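Una mañana en el taller compartido de Privdale

19 Dec 2023

Llevaba desde marzo queriendo ir a la jornada de puertas abiertas de Hegyi, el taller compartido que abrieron en Privdale, y por fin me organicé. Desde Hollham son dos trenes y un paseo cuesta arriba que con el frío se agradece (se entra en calor enseguida). Los que seguís el blog sabéis que en casa tengo una impresora 3D en el lavadero y medio brazo robótico a medio montar desde hace meses, así que iba con una libreta llena de dudas y con muchísimas ganas.

El local es mucho más grande de lo que parece en su web: 400 metros cuadrados en una sola planta, con la carpintería al fondo, bien separada, y la parte de electrónica e impresión cerca de la entrada. Me pasé un buen rato mirando los cajones de tornillería, que están ordenados por métrica y con una muestra pegada en cada frontal. Qué envidia. En mi lavadero todo vive en botes de mermelada.

Pero yo iba a ver los brazos. En Hegyi hay un grupo que se junta por las tardes a construirlos desde cero, con piezas impresas y servos de los asequibles, y el reto que se han puesto para este invierno es que el brazo sepa jugar al tres en raya. Me parece un objetivo precioso para un proyecto casero: las reglas las conoce todo el mundo, el tablero cabe en una hoja y los errores se ven al momento. Además obliga a resolver lo difícil de verdad, que es bajar al sitio justo, coger una pieza blanda sin mandarla a la otra punta y soltarla dentro de la casilla.

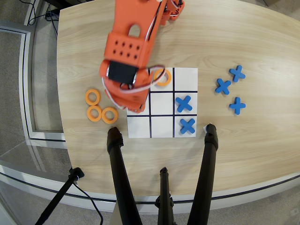
El brazo naranja sobre el tablero, con las piezas de reserva a los dos lados.

Lo que más me gustó fue poder acercarme y mirar las piezas impresas con calma. Yo había hecho mis eslabones macizos, convencida de que así aguantarían mejor, y lo único que conseguí fue un hombro que se rinde en cuanto estiras el brazo. En el taller me explicaron que aligerar los tramos es lo primero que hay que hacer, y que el relleno se elige pensando por dónde va a doblar la pieza. Me contaron también que la primera versión de la muñeca se les partió por las capas, justo en la línea del tornillo, y que la solución fue girar la pieza en la cama de impresión y nada más. Apuntado con doble subrayado.

Otra cosa que me llevo es la manera de trabajar. Cada cambio de diseño va a un cuaderno común, con la fecha, el archivo y lo que pasó al probarlo. ¡Van por la entrada 763! Hojeé unas cuantas páginas y es una maravilla, hay de todo: engranajes que patinan, una tarde entera perdida por un conector puesto al revés, dibujos de pinzas con formas rarísimas. Si alguna vez lo escanean y lo cuelgan, yo lo leo de cabo a rabo.

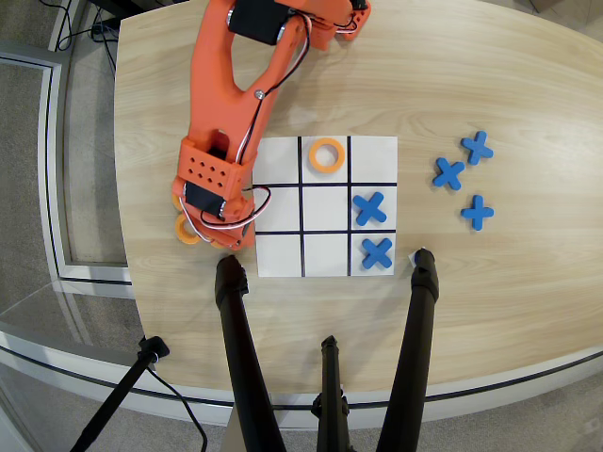
Mi gran problema en casa es el cableado. He probado bridas, cinta, una espiral de plástico que pesaba más que el propio eslabón, y siempre acabo con un cable pillado en el codo. Por eso me fijé tanto en cómo bajan aquí los cables rojos, blancos y negros a lo largo del brazo, separándose en algunos puntos y formando bucles bastante generosos junto a la muñeca. Yo los llevaba tirantes porque me parecía más limpio, y claro, al girar la articulación no había de dónde sacar. Esta misma semana deshago el mío y les doy holgura.

Después hubo café y una charla corta sobre cómo calibrar servos baratos, con bastante más público del que cabía en las sillas. Recomiendan anotar los topes reales de cada motor antes de atornillar nada, y repetir la medida a los pocos días de uso. Una pareja que venía de Prasstead traía su propia pinza en una caja de zapatos y acabamos comparando dedos impresos en un rincón, con tres tipos de filamento y opiniones muy firmes sobre cada uno.

Para quien quiera ir: la entrada cuesta 7 euros en jornada abierta, y con ella se puede ver todo menos la zona de corte, que es solo para socios. Llevad calzado cerrado, que si no tampoco os dejan asomaros a la carpintería. La próxima será en primavera, todavía sin fecha, y yo quiero volver con mi brazo en la mochila. Antes tengo que rediseñar el hombro, rehacer los cables y comprar filamento, que del naranja me quedan cuatro vueltas en la bobina.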